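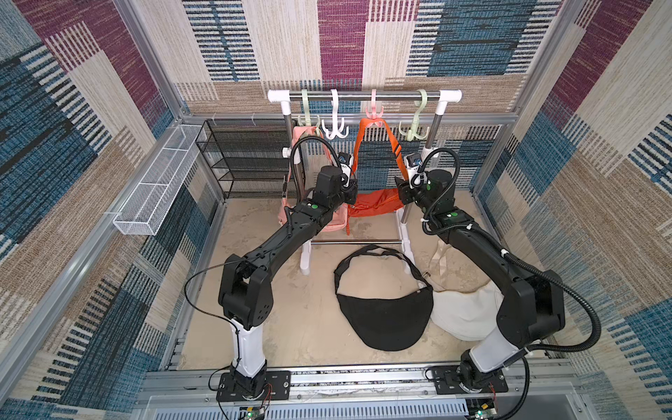

Photo: Hosimden workshop notebook

Sep 14, 2018

Bags and hooks, second page. I meant to write up the rail yesterday and got carried away with the kettle and the post, so I'm doing it now while it is still fresh in my head.

The pink backpack is on the mint-green hook at the left end and the orange sling bag is on the pale pink one. The white hook and the other green one are free for now. I do like these hooks, I must say - the round loop goes over the steel bar without any fuss, and the curled arms give you a choice of where to put a strap. My one grumble is that they slide. Push a backpack on with a bit of enthusiasm and the whole hook wanders along to its neighbour, so please hold the loop with your other hand when you hang something heavy.

The sling bag is the one I keep fretting over. Its strap is wide and very long, so the bag itself ends up low down in a crumpled heap of orange. I would like to try it with the strap shortened by 9 cm, and if that looks silly we can let it out again. The backpack hangs much more kindly, but then it has two straps to choose from, and I have been using whichever comes to hand. We should settle on one and write it on the list.

The black mesh shoe rack in the corner is still empty, all four shelves of it, and so is the long white wire basket on the left wall. I had planned to put the small things in the basket, one kind to each compartment (gloves, purses, the folding umbrella from the Iston box), and leave the shoe rack until the Bundgaard parcel comes. They promised it in August, bless them. 5 pairs were ordered, all sizes mixed.

Oh, and the woven walls - I have grown very fond of the magenta and blue, but they are busy, and a striped scarf would vanish against them. Plain colours first, then.

Still to do: spare hooks from Idon, and find the tape measure.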